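Projects > Home and Everyday > Take Part

Wanted: People Who Live With Power Strips (So, Quite Possibly, You)

Reading time: 5 minutes

Think for a moment about the power strip in your home that you use the most. Maybe it's behind the couch, where you find it by feel with one arm and a cheek pressed against the upholstery. Maybe it lives on the kitchen table because that's where the laptop ended up, and the kids' things, and the mail, and it was only going to be there for the weekend. We would love to hear about it, and we would love it even more if you'd come and spend part of an afternoon with us plugging things in, unplugging them again, and telling us what annoys you.

Sondora is a small design studio in Ovwood. We work on the plain, hardworking things that sit around a house, and for the last while our heads have been full of sockets, switches, cords and the clutter that gathers near them. The project is called Arnelora, and for its next part we are looking for 27 people to take part in a set of one-on-one table sessions, followed by a short notebook you keep at home.

What the afternoon is like

You'll sit or stand (your choice, we have stools) at two big pale tables pushed up against each other. On the near one there's a power strip and a few things to plug into it. On the far one there's the sort of stuff that really does end up on a family table. We'll ask you to do ordinary jobs at an ordinary pace. Find a place for the charger. Switch the strip off. Move it to where you'd want it if this were your own table, and sort out the cord while you're at it. Clear the rest away however you like, and we do mean however you like, because one person's tidy is another person's "where on earth did you put it?" 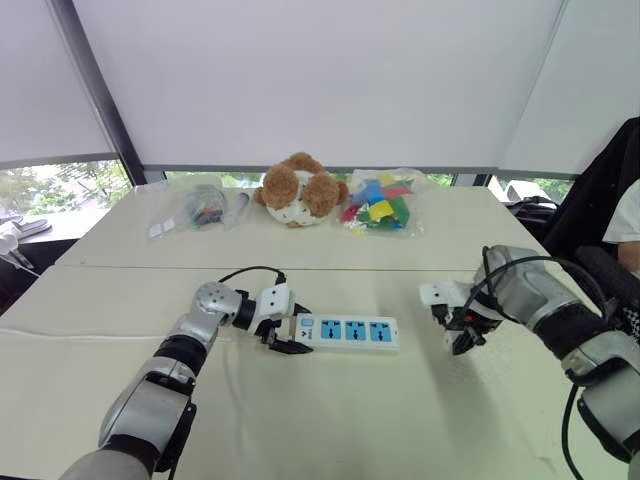
The three-socket strip, with its switch at the cord end.

There are no right answers and no stopwatch. Some people talk the whole way through and some people go very quiet and frown at the plug, and both are useful to us. If you get stuck, wonderful, stay stuck for a bit and tell us what you were expecting to happen. We've learned more from the word "oh" than from any form we ever printed.

Plan on 100 minutes from coat off to coat on. That includes coffee or tea, a chat at the beginning about your home and who else lives in it, and a chat at the end when you've had time to form opinions. Sessions start at 2 p.m., with a later start possible for anyone coming straight from work or from school pickup. Tell us which you'd prefer and we'll do our best.

Why the toys?

A good question, and one we get from friends who wander in! When we asked families to tell us what shares a table with their power strip, toys came up again and again, along with little bags of bits and pieces that belong to something but can't be thrown out until somebody works out what. We wanted our tables to feel a little like that. You won't be asked to play with anything, though you're welcome to move the stuffed animal somewhere more dignified, and please don't feel shy about it.

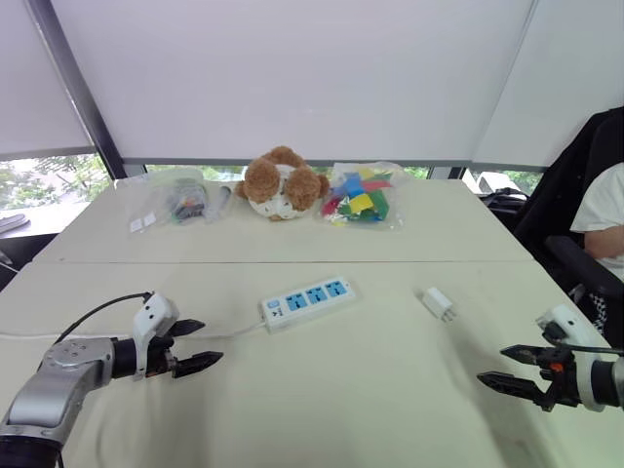 A white charger next to the strip, with a plush toy and a bag of colorful blocks at the back.

Who we're hoping to meet

Nearly everybody, to be truthful. You don't need to know a thing about electricity or design. You should be 18 or over, live in or near Ovwood, and have at least one power strip in regular use at home. Beyond that we're especially keen to hear from:

- people who share a home with small children, or who have grandchildren visiting often
- people whose hands are stiff, sore, shaky, or simply not as strong as they were
- people who see less well than they used to, with or without glasses
- left-handers (we never seem to have enough of you)
- people in rented rooms or older houses with one outlet in exactly the wrong place

If you work for a company that makes or sells electrical goods, we'll have to say no this time, with thanks.

What we'll be asking about

Mostly the small stuff. How do you tell which way around a plug wants to go? Do you look, or do you fiddle until it gives? Is a blue socket on a white strip easier for you to find than a white one, or do you not care in the least? Can you tell by touch that you've got your finger on the switch? Does the marking on it mean anything to you? Would you rather have the switch near the cord or at the far end? We could talk about this for hours, and at home we're no longer allowed to.
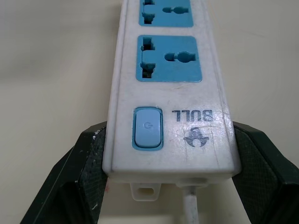

Close up: two of the blue sockets and the light-blue switch.

After your session you'll take home a slim notebook and keep it for 2 weeks. A line or two a day is plenty. "Moved strip to reach lamp, forgot to move it back" is a perfect entry. Drawings are welcome, grumbling too. There's a prepaid envelope tucked in the back cover, so you can drop it in the mail when you're done.

What you'll get from us

A $50 gift card at the end of your session, and a second one of the same amount when your notebook comes back. We'll also cover your bus fare or parking. If you need to bring somebody along, whether it's a helper or a baby, please do, and let us know beforehand so there's a chair (or a patch of floor) ready.

Where to find us

Sessions take place on the ground floor of the Kartha building in Ovwood. There's a step-free entrance at the side, and the bus stops practically outside. The room has wide windows with blinds, and if bright light bothers you we're happy to keep them down.

How to put your name forward

Fill in the short form at the front desk of the Kartha building, or ask for one to be mailed to you. Tell us a little about your home, where your most-used power strip lives, and what's plugged into it right now. Go and look before you answer, it's often a surprise. Sessions begin in September and we'll keep the list open until all the places are filled. Everyone who writes will get a reply, even if it takes us a few days, and if we can't fit you in this time we'll gladly keep your name for the next part of Arnelora, if you tell us that's all right.

You can stop at any point, skip any question, and ask us to throw away your notes afterward.

Recent from Take Part
Kitchen drawers: what's in yours?
Notebook keepers needed for a study of hallway clutter
Lamps you can't reach: notes from our spring visits
Getting to the Kartha building
What happens to your answers after a session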